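Nadon build, wrist camera notes. Moved the arm off my desk and onto the bench at the Denodmont shared shop. Same gripper, new finger pads.

The old pads were smooth and I kept raising the closing force to compensate. The new ones are textured on the inner face. Force limit is back down to 60 percent.

Cardboard on the back and left side blocks the rest of the shop from the camera. Plain side facing in, no print. Background false detections went from 14 a run to two.

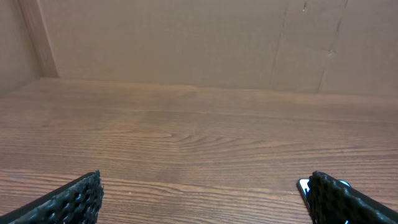

Wrist view, fingers open, cardboard up.

Remaining problem is wood grain. The edge detector likes the swirl near the middle of the table. Gadisa Tefera suggested masking by color first. Trying that before I cover the table.

Second problem is occlusion. A flat part next to the right finger mostly disappears behind it. I want to tilt the mount, but that means reprinting the bracket from November.

Exposure is locked at 2000 microseconds. Auto exposure kept drifting whenever the fingers closed.

Bracket file goes up after the reprint.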